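Search tickets, articles, topics
Last updated 2021-02-23

Ticket 825: Vundo hub drops the upstairs thermostat every night

Hi all, me again! Same house, same thermostat, new headache. I'm writing it up as I go so I don't have to repeat myself when this gets passed to the next tier (last time I told the story three times and got a different fix each time).

Setup first. I have a Vundo hub in the hallway closet, a Rokero router sitting on the shelf over it, and two Plado thermostats, one down, one up. The downstairs one has never given me any trouble. The upstairs one goes offline a little after midnight and comes back when I tap the screen in the morning, so I wake up to a freezing bedroom and a perfectly cheerful "Connected!" message.

What I tried, in order:

Restarted the hub. Held up for one night, then the same thing.

Restarted the router, then the hub, then the thermostat, because a forum post swore the order matters. No change.

Swapped the batteries in the thermostat. The old ones tested fine but I had new ones in the drawer, so why not. No change.

Updated the hub firmware. The app said it would take 14 minutes and it took closer to an hour, with the light blinking orange the whole time. I was sure I'd bricked it! It came back, all my schedules were still there, and the upstairs unit dropped off that same night.

So then I finally went digging in the router settings. The Rokero has a thing called Night Saver that was switched on (I never touched it, I think it came on with an update) and it turns the 2.4 radio down overnight. The downstairs thermostat is maybe ten feet from the router and wouldn't care. The upstairs one is at the far end of the house, behind a chimney. I turned Night Saver off and got three good nights in a row. Party time!

Night four, gone again. Ugh.

The log on the hub says "lease expired, no renewal" right before it drops, which the three good nights didn't have. I gave the thermostat a reserved address, number 19 on my network, and that's been holding for a few days now. I also moved the hub out of the closet, mostly so I could see the lights without crouching.

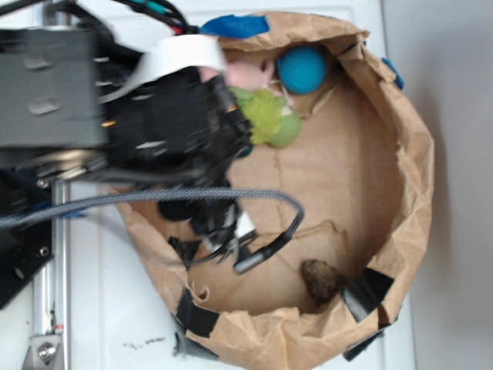 The one thing I still can't get is the schedule to sync after a drop. If it loses the hub at night it runs whatever it last knew, which for me is an old vacation setting from last April, 14 degrees colder than I want. I deleted that schedule in the app and it's gone from the app, but the thermostat clearly still has it tucked away someplace. Do I need a full factory reset to clear it? I'd love to skip that if I can, the upstairs wiring setup asks about a million questions and I only half remember the answers.

Also, does the Bhutto signal extender work with this hub? The box lists Vundo but the compatibility page doesn't. It's about half the price of yours, sorry.

Please leave the ticket open until I've had a full week without a drop. I'll post the next log if it happens again.

6 comments
2 shares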